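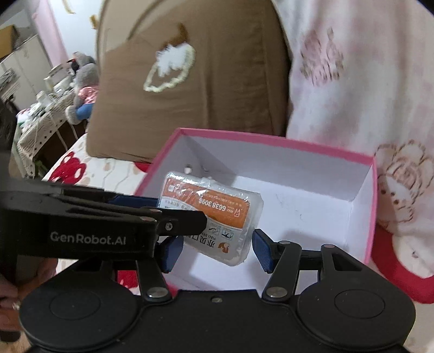
Firdevs Karaca objects that "resealable" and "reclosable" should never have been merged into one label, and that any study of storage wording built on the first release will overstate how consistent the trade is. The labels were split in version 2. Anyone still working from the earlier files should replace them.

Varum Packaging Text Records

Summary
Varum is a table of 3000 short text records taken from the outer packaging of small household goods: wipes, sewing supplies, batteries, tea, adhesive dressings, stationery. Each record holds one printed statement on opening, closing, storing or discarding the package. It is meant for work on plain-language labeling and on terminology. It is not a product database, and prices, ingredients and barcodes were never collected.

Files
records.csv — one row per statement
terms.csv — normalized terms and their variants
changes.txt — history of label changes
All files are UTF-8 with Unix line endings. Fields that contain commas are quoted.

Fields
record_id: integer, stable across versions
package_type: rigid case, flexible packet, carton, tube, other
statement: text as printed, original capitalization kept
action: open, close, store, discard
term_id: key into terms.csv, may be empty
coder: initials of the person who entered the row
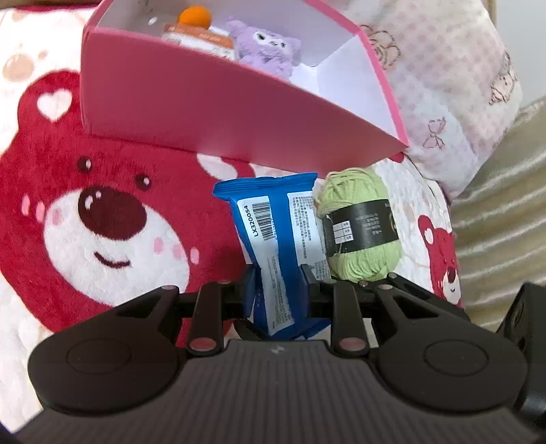

CAVANO, February 12, 2020

Version 2 is released. Changes are as follows.

"Resealable" now covers adhesive flaps and press-to-close strips only. Hinged lids, snap latches and screw caps are "reclosable". A package with both kinds of closure gets two rows, one for each statement.

Duplicate statements within a single package are removed. Duplicates across packages are kept, as frequency is of interest to some users.

Trailing spaces in the statement field are gone. Line breaks inside a statement are replaced with a single space, so the original layout can't be recovered from the table.

Known problems
Flexible packets are transcribed less reliably than rigid cases. Print on a seam or fold was often entered in part; such rows end in a tilde. Harish Dwivedi rechecked 40 of them against the packages and corrected the text where it could be read. The rest are unchanged.

Abbreviated storage temperatures were expanded by hand, and the two coders did it differently. Compare rows marked GB (Gobnait Breathnach) and ES (Erdal Soylu) before using this field for anything numeric.

Requests
Corrections go to the Vesirden tracker under "varum-text". Give the record_id and the full statement as printed.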